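바르네문덴 작업실 상판 교체 기록: 표면 사진 모음

미들로(Midlow) 계열 무광 상판을 작업대에 올리기까지의 과정을 정리한 페이지다. 대상은 바르네문덴(Warnemden) 작업실 안쪽 벽에 붙은 작업대 한 대이며, 기존 상판은 모서리 코팅이 들떠 더 쓰기 어려운 상태였다. 하부 프레임은 그대로 두고 상판만 바꾸었다. 공구 목록과 배선 작업은 별도 페이지에 있으므로 여기서는 표면, 치수, 마감, 관리만 다룬다.

작업대 치수
길이 164cm. 깊이는 기존 프레임에 맞추었고 앞쪽 돌출은 14mm로 잡았다. 돌출을 더 주면 클램프를 물리기는 편하지만 앞턱에 하중이 걸릴 때 상판이 뜬다. 뒤쪽은 벽과 틈을 두고 실리콘으로 막지 않았다. 벽면이 고르지 않아 나중에 상판을 다시 들어낼 때 실리콘 제거가 더 번거롭다.

색상 선정
후보는 세 가지였다. 흰색 유광, 옅은 회색 무광, 짙은 회색 무광. 유광은 천장등이 그대로 비쳐 작은 부품을 찾을 때 눈이 피로했고, 짙은 회색은 검은 나사와 와셔가 묻혔다. 남은 것이 옅은 회색 무광이다. 견본은 보두라(Bodura)에서 받아 작업대 위에 이틀 놓아두고 낮과 밤에 번갈아 확인했다. 전구색 조명에서는 약간 누렇게, 주백색에서는 거의 중성 회색으로 보였다. 최종 조명은 주백색으로 통일했다.

표면 처리
상판은 출고 상태의 마감을 유지했다. 절단면만 현장에서 다듬었고 사포는 800번으로 끝냈다. 그 이상 올리면 절단면에 광이 돌아 윗면과 차이가 난다. 절단면 실링은 두 번, 첫 번째와 두 번째 사이에 하룻밤을 두었다. 실링제가 윗면으로 넘어오면 얼룩이 남으므로 마스킹 테이프는 모서리에서 2mm 안쪽까지 덮는다.

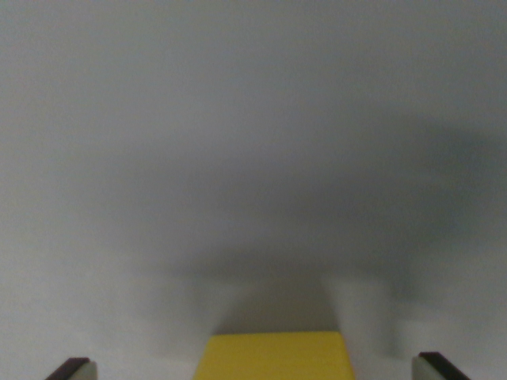 최종 수정: 6월 / 변경 내용: 사진 설명 보완, 관리 항목 추가

푸른 기가 도는 옅은 회색의 무광면. 그림자 경계가 흐릿하게 번지고, 왼쪽 아래는 거의 흰색에 가깝게 밝다.
무늬와 이음매, 인쇄 문구가 보이지 않는 면이며 아래쪽에 노란색 물체가 걸려 있다.

색 비교에 관한 주의
화면에 보이는 회색을 견본 대용으로 쓰지 말 것. 같은 면도 조명 방향과 화이트 밸런스에 따라 푸른 쪽이나 누런 쪽으로 치우친다. 그늘진 부분과 밝은 부분의 차이도 색 차이로 읽기 쉽다. 색을 맞춰야 하는 경우에는 실물 견본을 받아 설치할 위치에 놓고 본다. 벽지나 서랍 색과 맞출 때도 마찬가지다.

무광면에서 흠집을 찾는 방법
정면 조명에서는 얕은 긁힘이 거의 드러나지 않는다. 손전등을 면과 거의 나란하게 눕혀 비추고 반대편에서 본다. 한 방향으로만 비추면 빛과 같은 방향으로 난 긁힘을 놓치므로 손전등을 직각으로 돌려 한 번 더 확인한다. 찾은 자리는 연필 대신 종이테이프로 표시한다. 연필 가루는 무광 마감에 박혀 잘 지워지지 않는다.

평탄도
고정 전과 고정 후에 각각 직선자를 대고 틈새 게이지로 측정했다. 고정 전에는 중앙이 0.4mm 낮았고, 프레임 가로대 위에 얇은 심을 넣은 뒤 0.1mm 이내로 들어왔다. 측정 위치는 네 모서리, 긴 변의 중간, 대각선 교차점이다. 나사는 중앙에서 바깥쪽으로 조였다. 전동 드라이버는 토크를 가장 낮은 단계에 두고 마지막 반 바퀴는 손으로 돌렸다.

일상 관리
마른 극세사 천으로 먼지를 먼저 걷어낸 다음 물을 꼭 짠 천으로 닦는다. 기름 자국에는 중성세제를 희석해 쓰고 세제분이 남지 않도록 다시 닦는다. 연마제가 든 크림 세제는 금지. 한 번만 문질러도 해당 부위에 광이 생기고 복구할 방법이 없다. 멜라민 스펀지도 같은 이유로 쓰지 않는다. 알코올은 접착제 자국에 한해 천에 묻혀 짧게 사용한다.

테이프는 당일에 떼어낸다. 주말을 넘겨 월요일에 떼면 접착 성분이 남는 경우가 있었다. 남은 접착 성분은 플라스틱 헤라로 밀고, 금속 칼날은 대지 않는다. 납땜이나 열풍기 작업은 반드시 나이르(Nair) 매트를 깔고 한다. 매트는 414mm 폭을 쓰며, 작업이 끝나면 걷어서 세워 둔다. 매트를 계속 깔아 두면 밑에 먼지가 고여 다음에 움직일 때 면이 긁힌다.

남은 작업
뒤쪽 틈에 끼울 먼지막이 브러시의 높이를 아직 정하지 못했다. 앞턱 오른쪽 절단면은 실링이 다소 얇아 한 번 더 올릴 예정이다. 작업대 왼쪽 끝의 배선 구멍은 뚫지 않고 보류했다. 구멍을 뚫을 경우 절단면과 같은 순서로 800번까지 다듬고 실링을 두 번 한다.

관련 페이지: 하부 프레임 보강 / 작업실 조명 배치 / 공구 벽걸이판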